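# Capítulo 13. Insertar piezas: lo que promete el folleto y lo que hace el taller

Casi todos los manuales de robótica doméstica empiezan por el brazo. Este capítulo empieza por la caja, porque en el taller compartido de Mollel fue la caja la que se llevó más tardes. El kit Priltance llegó con un folleto que hablaba de «montaje autónomo en una tarde». Conviene leer esa frase con la misma desconfianza que el resto del folleto.

El recinto se pintó de un gris azulado mate para reducir reflejos. Los redujo a medias: el suelo sigue devolviendo luz, cálida por un lado y fría por el otro, y una cámara barata no sabe distinguir un brillo de un borde. Dentro bastan un tablero de espuma azul con huecos de varias formas y un soporte negro en L.

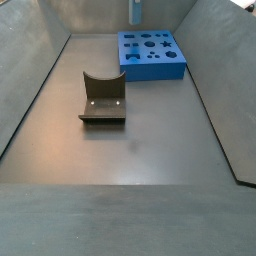

## 13.1 ¿Qué cuenta como un acierto?

El proveedor, Wollis, anuncia 2000 inserciones sin fallo. No dice con qué holgura, ni quién colocó la pieza en la pinza, ni si el tablero estaba sujeto. Sin esos tres datos la cifra no sirve para comparar nada.

En nuestro cuaderno de abril figuran 80 intentos con el bloque de sección cuadrada, de los que 57 terminaron con la pieza asentada. Es un resultado mediocre, y aun así generoso — la espuma cede, y perdona errores que una placa rígida no perdonaría.

El momento que interesa estudiar es el de la entrada, cuando el extremo inferior del bloque asoma al hueco y los dedos de aluminio todavía lo sostienen.
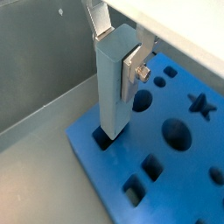
Un error pequeño de ángulo se convierte ahí en una fuerza lateral, y el programa Heltum, tal como se descarga, no la mide: se limita a bajar hasta una altura fija y a dar la tarea por hecha. Antes de pasar al apartado siguiente, el lector debería anotar su propia definición de acierto y no cambiarla a mitad de la serie.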